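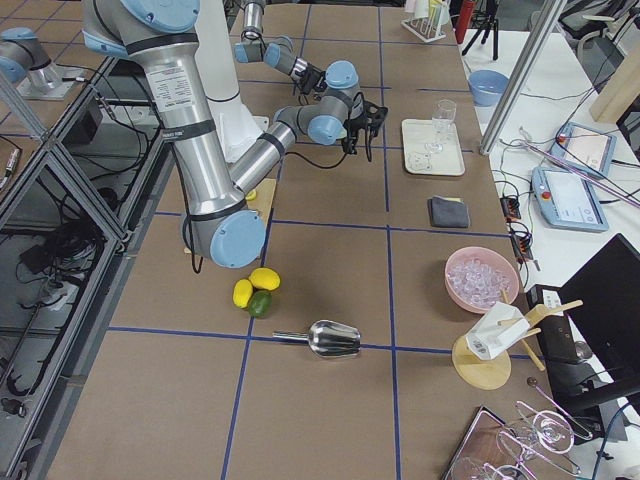 **Where did the August money go?** Mostly into the footpath at Kirnbridge, with a little left over for signs.

I know you wanted the short version, so I'll try! The $3,000 covered gravel, two loads of it, plus the rental on the compactor (pricier than I'd hoped). We've finished the stretch from the Flurkden gate down to the creek, and people are already walking dogs on it.

The signs are behind. The printer wants 30 days and I only sent the artwork last week, so that's on me. I still need your okay on the handrail quote before I book anyone.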